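Notebook, February
Bench trays, Cerik parts

Started 9.40. Jucélia Guerra wants the small white pieces kept in the teal perforated crates from now on, on the grounds that Fluseck sent us a stack of them and they "solve the sorting". I have my doubts. A crate with slots in the walls and base is a fine thing for draining lettuce. For small parts I would like to see it proved before we throw out the old tubs.

The Fluseck sheet says 500 pieces to a crate. It doesn't say which pieces, or how they are meant to lie. Moura's sheet for the same size says 700. Both can't be right and I suspect neither was checked with real parts.

Put one crate on the plank-top table to look at the slots. Rounded ends, rows close together, white rim round the top. Rim seems a decent idea for carrying. Slot width still to be measured against the smallest Cerik piece - callipers are in the Gisum drawer, or were.

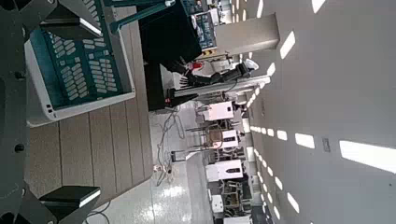
Laying out

Jucélia's argument is that pieces in rows can be checked at a glance. Perhaps, if they stay in rows. My worry is the walk from the table to the store. I asked for 19 trips with a laid-out tray before anyone calls this settled, and she offered 2. We have not agreed.

The white bin with the teal tray inside is the better arrangement to my mind, as a solid-looking rim is easier to wipe and the dark tray shows up the white pieces well. The paired block on the right is how I would want all of it. The diagonal column on the left I don't trust, one knock and it's a heap. Four squarish ones kept apart above the main groups. They need their own label or they will end up in with the capsule-shaped ones.
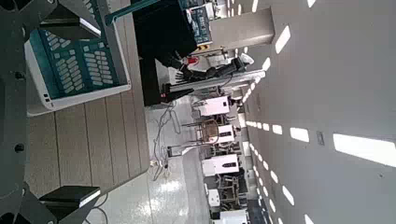

To do

Measure slots (me).
Ask Fluseck what their 500 refers to. Don't accept "standard parts" as an answer.
Labels for the squarish pieces, printed, no more masking tape.
Keep the old tubs until the trips are done. Jucélia has seen this line and put a question mark next to it.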